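Rear Blind Spots in Small Family Cars: A Comparison of Three Add-On Mirrors
Project report, Vehicle Safety elective

1. Background

Drivers who change lanes on a highway use the inside mirror, the two door mirrors, and a quick look over the shoulder. The area that none of the mirrors cover is called the blind spot. Many people buy a small stick-on convex mirror to reduce it. These mirrors are cheap and sold in most auto parts stores, but the package rarely says how much extra road the driver will see or where on the door mirror the part should go.

Our project compared three stick-on mirrors. We wanted to know how much of the blind spot each one covered, and whether drivers who had never used one could judge distance with it after a short practice.

2. Parts and cars

The three mirrors were the Gramel round, the Tovel wedge, and the Cerix adjustable. The Gramel is a fixed circle. The Tovel is shaped to fit the outer corner of the door mirror. The Cerix sits on a small ball joint and can be tilted by hand.

We used two cars, a compact sedan and a small hatchback. Both had factory door mirrors with no built-in convex section. All tests were done on the left side only. We had planned to test the right side as well, but the right door mirror is already convex on both cars, and the results would not have been comparable.

3. Method

The tests took place in the lower level of the Tehrani parking lot, where the spaces are flat and the lines had been repainted in December. The car was parked with its left wheels on a line. A second lane was marked next to it with chalk, and traffic cones were placed along that lane at equal steps going back from the driver's door.

The driver set the seat and the door mirror first, following the owner's manual. After that the seat was not moved. A helper walked a cone backward along the lane until the driver said it could no longer be seen without turning the head. We marked this point for the plain door mirror and then for each add-on mirror.

In total 16 drivers took part. Each driver did the full set in one car only — eight in the sedan and eight in the hatchback. A session took 21 minutes if no mirror had to be stuck on again.

For the distance part, the driver looked in the add-on mirror and said whether a cone was closer than one car length, between one and two, or farther. Each driver gave answers for every mirror in the same order.

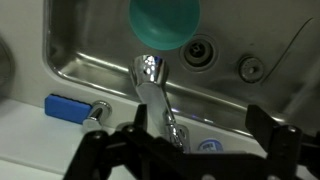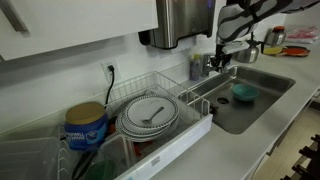
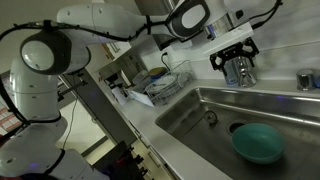
Kitchen counter and sink. The robot arm is in the second and third pictures.

4. Results

All three mirrors made the blind spot smaller. The Cerix did best once it was tilted correctly, and it removed 68 percent of the hidden length of the lane in the sedan. The Tovel came next. The Gramel came last in both cars, mainly when it was placed low on the glass, where it showed a lot of the car's own door.

The difference between the sedan and the hatchback was small for the Gramel and the Tovel. It was larger for the Cerix. The hatchback has a narrow door mirror, and the ball joint made the Cerix stick out past the edge of the glass if it was turned too far.

Distance was harder. With the Gramel, 14 of the drivers said at least once that a cone was farther away than it was. Convex glass makes objects look smaller, so we expected errors in this direction. Practice helped a little, but the sessions were too short to say how much.

5. Problems

The adhesive on the Tovel did not hold well in cold weather. On the first Thursday we had to clean the glass twice and warm the pad inside the car before it would stay on. The chalk lines also wore off and were redrawn between sessions, so the lane may have moved slightly.

The order of the mirrors should have been mixed. Every driver started with the Gramel, and this may have made it look worse than it is in the distance part.

A parked car is also not the same as a moving one. In traffic the driver has less time to look, and vibration blurs a small mirror.

6. Recommendations

For a sedan with a wide door mirror we would choose the Cerix. For the hatchback the Tovel is easier to live with, provided it is put on in warm weather. The upper outer corner was the best position in both cars. Drivers should still look over the shoulder before changing lanes.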